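1/ Notes on humidity and stored textiles, from one summer of logging a closet and a spare bedroom. Mostly cotton and linen, some wool. Posting it in pieces so I stop retyping it in replies.

2/ Relative humidity is a ratio. It tells you how much water the air holds against how much it could hold at that temperature. Warm the same air and the number drops, with no water removed. This is why a reading without a temperature next to it is close to useless.

3/ Cloth follows RH more closely than it follows the absolute amount of water in the air. Cotton at 50 percent sits at a moisture content of a few percent by weight. Push the room toward 80 and it picks up a lot more. Wool holds more than cotton at every point on the curve.

4/ Mold wants sustained high RH at the surface of the fabric. The middle of the room is not the surface of the fabric. An outside wall runs cooler, so the air touching it is at a higher RH than the logger on the shelf reports. Keep stacks off outside walls.

5/ Setup: two Vastaline loggers, one in the closet, one in the bedroom, sampling every 45 minutes. Both spent a night in a sealed bag with a saturated salt solution first. One read high by 3 points. I subtract it in the spreadsheet and leave the logger alone.

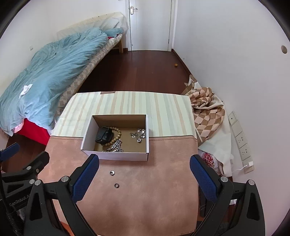
6/ Closet results. 471 usable samples for July after I threw out the ones taken with the door open. Of those, 183 were above 65 percent. Nearly all fell between 10 p.m. and 7 a.m., when the AC cycles less and the closet wall cools off.

7/ Bedroom results. Same hours, same pattern, smaller swing. Air moves in there. The closet has a solid door with a tight sill, and it lags the bedroom by several hours in both directions.

8/ Change one: swapped the solid door for a louvered one from Tristow. The night peak came down and the lag got shorter. Cheapest fix of the lot if your door is a standard size. Mine was not, so I lost a Sunday to planing.

9/ Change two: silica gel. In a closet that leaks air it does very little, as it's trying to dry the whole house. In a gasketed bin it works well. I use the Teditz bins with the clamp lid. Weigh the gel when it goes in and weigh it again each month. Color indicators are fine but slow to read under a closet bulb.

10/ Do not pack anything straight from the line. Cloth that feels dry to the hand can still be well above equilibrium, and a sealed bin traps all of it. Leave it flat in a conditioned room overnight, then fold.

11/ Folding: acid-free tissue inside the fold, so the crease has a radius. Refold on a different line twice a year. Roll anything long if you have a tube wide enough.

12/ Still open: whether the Tunstall dehumidifier in the hall is doing anything for the closet with the new door on. Need a month with it off. Will add to this thread when I have the numbers.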